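Section 4. Care of wooden furniture in furnished rooms

This section applies to all rooms let through Flekico at Trovarden. It was last revised on 3/6/24 by Birsen Karakaya, Furnishings Office, and replaces the loose sheet kept in the room folder.

4.1 Before cleaning

1. Open the window and leave it open until the work is finished.
2. Remove lamps, cloths and personal items from all surfaces.
3. Pull each drawer out to its full length and check the inside.

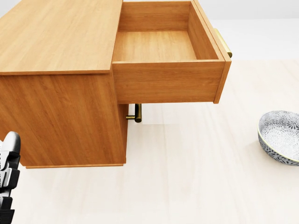
Figure 4a. Cabinet with drawer pulled out.

4. Dust with a dry cotton cloth, following the grain.

Note: Residents' belongings found in a drawer are to be handed to the office on the same day, with the room number written on the bag.

4.2 Washing and waxing

1. Mix 20 ml of mild soap with 500 ml of lukewarm water.
2. Wring the cloth well and wipe one surface at a time.

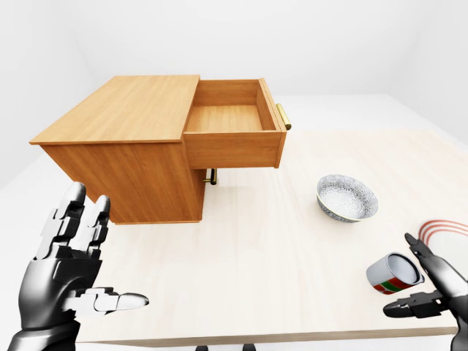
3. Dry at once with a second cloth. Water must not be left standing in joints or corners.
4. Apply wax to outer surfaces only, twice a year, the first time in March. The inside of a drawer is never waxed.

CAUTION: Do not use bleach, scouring powder or any spray containing silicone. Waxed cloths can heat up by themselves. Lay them flat outdoors to dry before disposal.

4.3 Drawers that stick

1. Rub a plain white candle lightly along both runners.
2. Open and close the drawer several times and wipe away any excess.

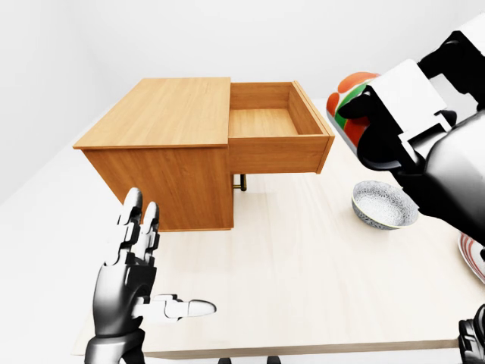
3. If the drawer still sticks after two days, do not plane or sand it. Swelling in damp weather usually goes down once the room has been heated for a week.
4. Report lasting faults to Alfredo Magbanua on form F7, giving the room number and the position of the drawer.

4.4 Return to use

Leave drawers open for one hour after washing. Lining paper may be fitted when the wood is fully dry; it must be cut to size and not glued.
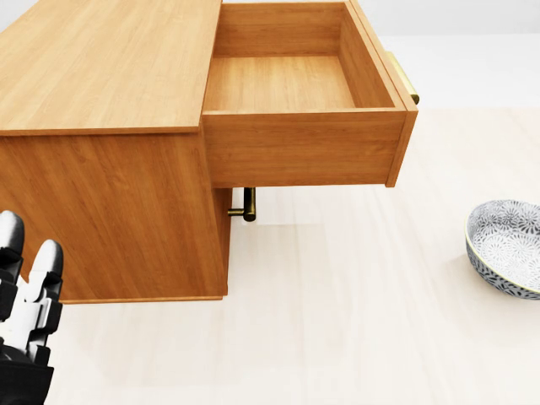 Figure 4b. Empty drawer, open position.

Enter the date of cleaning on the room card and sign it. Completed cards are kept by the Furnishings Office for two years.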